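Tulipanes en febrero

Llevo toda la semana queriendo escribir esto y siempre se me cruza algo, así que hoy me he puesto el té, he apartado los papeles de la mesa y me he sentado de una vez. Quería hablaros de los tulipanes. Ya sé que el invierno pasado también os hablé de tulipanes (y el anterior, si alguno lleva aquí tanto tiempo), pero es que cada febrero me pasa lo mismo: veo el primer manojo en un cubo del mercado y se me olvida que aún quedan semanas de bufanda.

Este año los primeros los compré amarillos. Normalmente me voy a los blancos, por costumbre y porque mi madre decía que el blanco va con todo, pero llevábamos tantos días grises que me dio por el amarillo y no me arrepiento nada. Me llevé dos manojos, uno para casa y otro para el trabajo, y en el tranvía una señora me preguntó si era mi cumpleaños. Le dije que no, que era martirio de invierno, y se rio tanto que casi se pasa de parada.

En casa los puse en la jarra de esmalte que compré en Gromelside, esa que tiene un golpe en el borde y que mi hermana quiere que tire. No la pienso tirar. Es justo lo que piden los tulipanes, que son flores un poco desgarbadas y necesitan algo que les sujete las piernas sin apretarlas. En un florero de boca ancha se me caen todos hacia fuera como si hubieran bebido, y en uno demasiado estrecho se quedan tiesos y no hacen ese movimiento tan bonito que hacen al segundo o tercer día, cuando cada uno decide mirar hacia donde le apetece.

Los otros me los llevé a la nave. Es un sitio grande, de techo negro y fluorescentes en fila, con mucho panel blanco por todas partes, y yo creo que por eso las flores lucen el doble. En el salón de casa compiten con los libros, con la manta de cuadros, con el frutero... Allí no compiten con casi nada. Ottilie Schnyder, que se sienta cerca y es bastante poco dada a los entusiasmos, me dijo que parecía que alguien había encendido una lámpara. Viniendo de ella, eso es un poema.

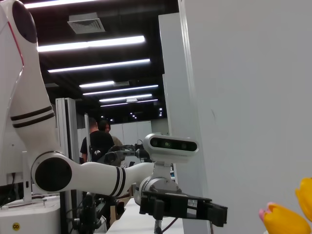
Los amarillos, asomando por la esquina. Uno lleva las puntas teñidas de rosa.

Me encanta ese toque rosado, por cierto. En el puesto me juraron que eran todos iguales, amarillos y punto, y cuando llegué a casa y los abrí un poco me puse contentísima, como cuando te toca la figurita en el roscón. Si alguien sabe qué variedad es, que me lo diga en los comentarios, porque pregunté y solo me supieron decir «amarillos de los buenos».

Como siempre me escribís pidiendo trucos, os cuento lo que hago yo, que no soy florista ni nada que se le parezca. Corto los tallos en cuanto llego, un dedo más o menos, con cuchillo y no con tijera. Pongo poca agua, la justa para cubrir la parte de abajo, y fría. Los envuelvo un rato en papel de periódico, bien derechos, antes de pasarlos al florero. Y los dejo lejos del radiador, cosa que en mi cocina tiene su mérito, porque es una cocina de 2 metros escasos de ancho donde todo está cerca del radiador.

Lo de la moneda en el agua lo he probado y no noté diferencia. Lo del azúcar tampoco. Mathias Wieser, el del puesto de la esquina, insiste en que hay que pincharles el tallo con una aguja justo por debajo de la flor, y yo le digo que sí a todo y luego no lo hago, porque me da una pena horrible. ¡Que me perdone Mathias si lee esto!

Y una cosa más, que luego me lo preguntáis: no los tiréis en cuanto se abran del todo. A mí me gustan casi más entonces, cuando los pétalos se vuelven finos como papel de seda y se les ve lo oscuro de dentro. Los de casa del año pasado terminaron sobre el mantel, pétalo a pétalo, y los dejé ahí hasta que vino gente a cenar.

La próxima vez quiero probar con los que traen flecos, que los vi el otro día y me parecieron un poco cursis, pero llevo desde entonces pensando en ellos. También tengo pendiente contaros lo de los jacintos de bulbo que puse en el alféizar, que van por su cuenta y de momento solo han sacado hojas. Os pondré al día cuando se decidan.

Un abrazo grande, y abrigaos.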